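Shrinking bags and the price on the shelf

Saturday, November 6, 2021
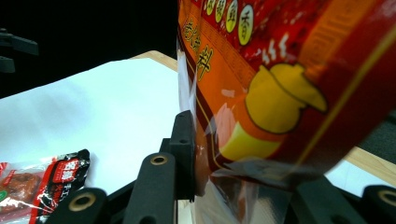 I have been reading the little unit price stickers at the grocery store for years, and I no longer believe half of what they tell me. The idea is fine. You get the price per ounce in small print, you compare, you buy the cheaper one. Then you get to the snack aisle and one brand is priced per ounce, the next per pound, and the one on sale has no unit price at all because somebody stuck the sale tag over it. The import shelf is worse. A red and orange bag with big yellow Chinese lettering down the front gets the same treatment as everything else there, a price per "each." Each what? I can see that it's one bag.

My usual store is the Raseo on the bypass. In January they put in new shelf labels, the electronic kind, and there was a big banner about how shopping would be "clearer." I took that as a challenge. The labels are easier to read, I'll give them that. The print is larger and they don't fall on the floor. But the crackers I buy went down by two ounces the same month and the price stayed where it was, and the label didn't say a word about it. Why would it? It only knows today.

People tell me the store brand is the answer. Maybe. The Lasberg oats at my place are cheaper per pound than the name brand if you buy the small canister and more expensive if you buy the large one. I checked it on 3 different trips because I thought I was reading it wrong. So much for the family size. I don't think it's a plot, I think someone typed in a price and went to lunch, but I notice these mistakes rarely go my way.

Then there's the loyalty app. Raseo gives you points, and I had over 700 of them before I looked up what they were worth. Five dollars off, on a weekday, with a minimum purchase. I had been scanning that thing at every checkout like it mattered. My neighbor loves hers and says she saves a fortune, but she also drives home with four kinds of mustard.

What I do now is dull. I keep a list on the back of an envelope with the weight and the price of the things I buy all the time - coffee, oats, rice, crackers, dish soap - and I take it with me. When the weight changes I cross it out and write the new one next to it. The coffee line has been crossed out twice already.

I may try the Morais market across town next week. They still use paper tags over there, and I'm told the rice is cheaper. I'll bring the envelope.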